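Mhairi Dow and the booth in the back room at Floltbridge

Posted 02/09/2023

I got to Floltbridge with wet shoes and a bag of pastries, and Mhairi Dow took the pastries off me before she said hello. Fair enough! She had been in the shared workshop since breakfast, chasing a loose connector, and she talks faster when she's hungry.

If you've been reading here a while you'll remember Mhairi from the automatic seed tray (the one that flooded). Her new thing is called Kidska, and it's a pair of robot arms that she wants to pick up clothes and, one day, fold them. "Fold is a big word," she told me. "Right now I'd settle for pick up one thing and only one thing. You grab a sleeve and three other items come along for the ride."

I asked why laundry. She laughed and said she has two kids and a chair in the bedroom that hasn't been sat on for years. "Everybody has that chair. I thought, okay, that's my test problem, it's right there, it refills itself."

The whole build has cost her 2,000 dollars so far, spread over a lot of months, and she kept every receipt in a cookie tin. The arms took the biggest bite. The frame is aluminum extrusion, and she is a little in love with it. "You get it wrong, you loosen two bolts, you slide it along, you get it wrong somewhere else. I moved the arm mounts 6 times. With wood I'd have had a pile of firewood by then."

And then there's the wallpaper. I had expected, I don't know, plywood? Gray foam? What you get is ribbon bows and little pink and blue flowers on all three walls, and a marble-patterned floor. It looks like the inside of a very nice hatbox. Mhairi says she started with plain white and hated it.

"Plain white was cheating," she said. "My house isn't plain white. Your house isn't plain white. If the camera can only find a shirt when there's nothing else to look at, what good is it to me? So I went and got the busiest paper I could find. My mother thinks it's the best thing I've ever made."

The clothes go in as a heap, never laid out. She has rules about this. No smoothing, no arranging, drop it and walk away. She also likes to have something in there that isn't clothing, so the software has to work out what it's supposed to leave alone. When I was there it was a little red snack packet, lying flat in front of the pile. I asked if I could eat it and was told no.

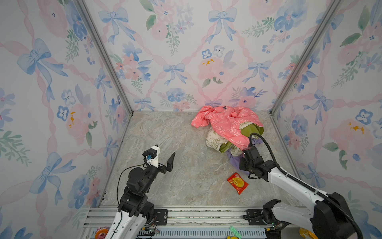
What she'd do differently

Cables, first of all. "I would plan the cables before I bought a single motor," Mhairi said. She held up a spare one to show me how it had gone stiff near the plug. Her advice is to leave a generous loop at every joint, then move the arm by hand through everything it could possibly do before you tie anything down. She skipped that step the first time and pulled a plug clean out of its socket.

She'd also put the camera on the gripper from day one. Her first version only looked down from overhead, and the arm kept blocking its own view right when it mattered. "It's like trying to thread a needle with your hand over your eyes."

The brackets were a saga. She printed the early ones on the workshop's old printer, which everyone calls Yüksel for reasons that go back before her time, and they cracked along the layers. Thicker walls fixed it, plus turning the part on its side before printing. If you want to copy her, do that from the start.

Software is the bit I understood least, so forgive me. She named her control program Soritz and she wrote it in the evenings, and she's cheerful about what it can't do yet. Out of 35 tries in her last long session, it came away with a single garment often enough to keep her going (she wouldn't let me print the number!). Thin slippery stuff is still the worst. Anything with a bold print on it she finds easier, and she isn't sure yet if that's the camera or just luck.

Does it bother her that it's slow? "No. I'm slow at laundry too."

She hopes to have both arms working on the same piece by January, one holding and one pulling flat. After that she wants to try towels, which she describes as the friendliest possible fabric. I said I'd bring some old ones. She said to bring more of the almond pastries as well, and to text before I come up, as the buzzer on the street door is broken again.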